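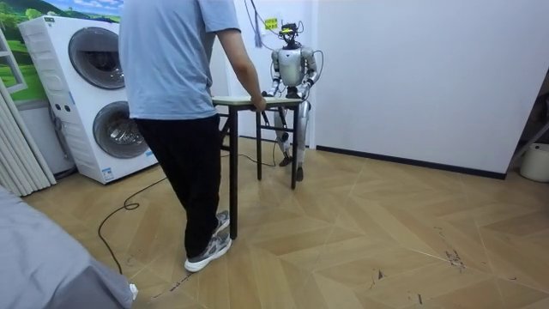 Murcombe changes how residents book public rooms

11 June 2022

People who want to use a room in one of Murcombe's public buildings will have to book it through a single office from next month, under new rules the town put out this week. The change covers the Fairweather Building on Mill Road and the upstairs rooms at the old Skirkier School, which until now have kept separate calendars and charged different rates.

The town handled 1,368 room bookings last year across the two buildings. Most were for regular events such as dance classes, language groups, tax help sessions and children's birthday parties. A smaller share came from local businesses that needed space for training or a meeting.

Under the old system, a person who wanted a room at Fairweather called the front desk there, and a person who wanted one at Skirkier filled out a paper form and dropped it in a box by the side door. Staff at one building could not see what was free at the other. Groups were sometimes turned away from Fairweather on evenings when every room at Skirkier was open.

Laine Petrauskas, the town's facilities manager, said the paper forms were the main source of complaints.

"People would drop off a form and hear nothing back, and then they would show up and find a yoga class in there," Petrauskas said. "We had a bad week in February when three groups had the same room down for the same evening. I spent most of that week on the phone saying sorry."

The new office will be on the ground floor of Fairweather, next to the mailboxes. It will take bookings in person, by phone and through a page on the town website. Paper forms will still be accepted from anyone who would like to use them, but they must be handed to a member of staff, who will stamp a copy for the person to keep. The box at Skirkier will be taken down.

Rates will be the same in both buildings for rooms of the same size. That means a small increase for some Skirkier users, who have been paying less than people at Fairweather for years. Resident groups that don't charge for their events will go on paying the lower resident rate. Businesses, and people who live outside the town, will pay the standard rate. The full list is posted in both lobbies.

Any single booking will be limited to four hours unless the office agrees to more time. Petrauskas said the limit was aimed at groups that reserve a whole day and then use only part of it.

"If you need the whole day, ask us," Petrauskas said. "We say yes to that a lot. What we want to stop is a room sitting locked all afternoon when other people could have been in it."

Setup and cleanup count as part of the booked time, as they do now. Folding tables and stacking chairs come with the room at no extra charge, but groups have to put them out and put them away themselves. Tables go back flat against the wall of the storage closet with the legs folded in, and chairs go on the carts. Several groups have been leaving furniture out for the next user, and the office says it will begin charging a cleanup fee when that happens more than once.

A group that wants to cancel will need to give two weeks' notice to get all of its money back. With less notice than that, it can move the booking to another date but will not get a refund. The town will make exceptions for illness and for bad weather. If the town itself has to close a room, the group can choose a refund or a new date.

The notice period has drawn the most questions so far. Some class teachers have said they don't always know that far ahead whether enough people will sign up. The town's answer is that they can hold a room for a short time without paying, as long as they confirm before the notice period starts. A hold that is not confirmed will be dropped, and the room will go to the next group on the waiting list.

The waiting list is also new. In the past, people who were told a room was taken had to keep calling to see if it had come free. Now they can leave a name and number and the office will call them in order. If they don't call back by the end of the next working day, the room will be offered to the next group on the list.

Regular users will keep their current times through the end of the summer. After that, each group will be asked to apply again for the fall, and the office will try to give people the same room and hour they had before. Where two groups want the same slot, the one that has used it longer will get first choice. Applications for the fall will be taken at the counter and online, and late ones will be placed in whatever time is left.

Neighboring Trurum moved its own rooms to one calendar last year, and Murcombe staff visited the office there before writing the new rules. Petrauskas said Trurum's staff had told them to keep the phone line, which Trurum dropped and then had to bring back.

"A lot of our regulars don't want to do this on a screen, and that's fine," Petrauskas said. "They've been calling us for years. They can keep calling."

Parking at both buildings stays as it is. The lot behind Skirkier is shared with the clinic during the day, and people who book daytime rooms there are asked to use the street side. The elevator at Fairweather is working again after repairs this spring, so the upper rooms can be booked by groups with members who can't use the stairs. Skirkier has no elevator. Groups that need step-free access should tell the office when they book – the office will hold a ground-floor room at Fairweather for them where it can.

Keys will work differently, too. At Skirkier, group leaders have been able to keep a key at home between meetings, and some keys have been out for so long that the town no longer has a record of who holds them. Locks on the upstairs rooms will be changed before the new rules start. After that, keys will be signed out at the Fairweather counter on the day and returned through the slot in the front door. Evening groups can pick theirs up in the afternoon.

Food is allowed in all rooms, but cooking is limited to the kitchen at Fairweather, which has to be booked separately. Music is allowed until the building closes, and windows must be shut if it is loud. Candles are not allowed in either building, apart from those on a birthday cake.

The town has not decided what to do with the small room at the back of Skirkier that is now used to store old school desks. Some residents have asked for it to be cleared and added to the list. Petrauskas said the desks would have to go somewhere first and that no date had been set.

Copies of the rules are available at both buildings and at the library. Staff will be in the Fairweather lobby during regular hours for the rest of the month to answer questions and to help people set up an account on the booking page. Anyone who already has a room booked for the coming weeks does not need to do anything, and payments already made will carry over.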